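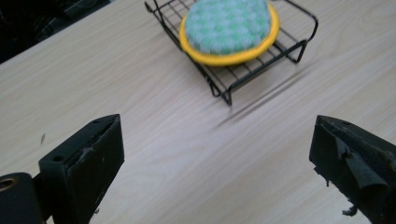
# One table for everything, how do you keep it clear?

**Hanneke Bakker**

Hello all, I hope this is the right part of the site. We moved into a smaller flat in December and we're very happy with it, except that we now own exactly one table. It's where we eat, where I bake, where my husband does his model boats and where our daughter does her homework (she's 17, so you can imagine how much paper comes with that). By six o'clock every evening I am moving piles from the table to the chairs, and then from the chairs to the floor so that people can sit down, and in the morning it all goes back again.

I've tried a big plastic box, but everything went in and nothing came out. There was a library book in there for weeks. I've also tried being cross, which worked for two evenings.

There's no room for a second table, and before anyone suggests it, the hallway is already full of bicycles. Does anybody live like this and manage it nicely? I'd love to hear how you do it, and also whether it's worth buying one of those trolleys on wheels.

## Gertraud Sutter

Dear Hanneke, you have described my life between the years when my boys were small and the year they finally left with all their things! I'm 62 now and we still have only the one table, by choice, so please don't give up on it.

The trouble with your big box is that it belongs to everybody, and so it belongs to none of you. What saved us was one small open container per person, and I do mean small. Mine is a wire one, which I like as I can see straight through it and the crumbs fall out of the bottom. When yours is full, something has to go back to its real home before anything new goes in. My husband grumbled about this for a month and then asked for a second one. He did not get it.

The other things we do, in case they're any use to you:

- Clear the table at the same time every day, well before cooking starts. Ours is five o'clock. If you wait until the potatoes are done, you'll only pile.
- Let each person carry their own things. It's slower at first and you will want to do it for them. Sit on your hands.
- Keep baking things together, on one shelf if you can. My cooling rack used to live on top of the fridge and come down with a great clatter every time, and now it stands upright beside the trays.
- Use things that can be lifted with one hand. You'll have a cup of tea in the other.
- Have a "not finished" tray for the model boats, with a rim, that can slide under a bed. Glue and small parts should never be tipped into a box, the poor man will weep.

As for the homework, I'd give her one folder for what's due tomorrow and let the rest stay in her room. Write and tell us how it goes!
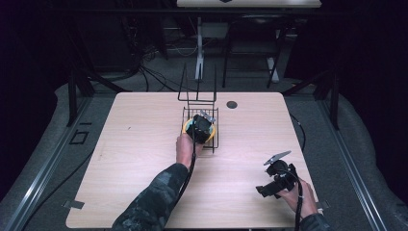

## Milan Mulder

get the trolley. we have one and its fine

## Wim Kramer

I'd be a bit careful with the trolley, with respect to Milan. We had one and it was lovely for a fortnight, and then it turned into a very tall pile that happened to have wheels. If you do want one, measure the gap where it will live before you go to the shop, and take the handle into account, as I did not. Two shelves are better than three in my experience, the bottom one on ours was just for dust and a bag of onions.

Gertraud's idea of one container each is very good and I'd start there, as it costs next to nothing. I would only add a tablecloth. It sounds silly, but when the cloth goes on in our house everybody knows that the working day is over, and even my brother-in-law moves his newspaper. We use an old cotton one that goes in the wash with the towels, so you needn't be precious about it.

One question back to you, Hanneke: does the table have a drawer, or room for one underneath? I fitted a shallow one to ours for pens, scissors and chargers, and it took an afternoon with a good deal of tea. If that's something you'd like to try, let me know how thick the top is and I'll gladly write out what I did.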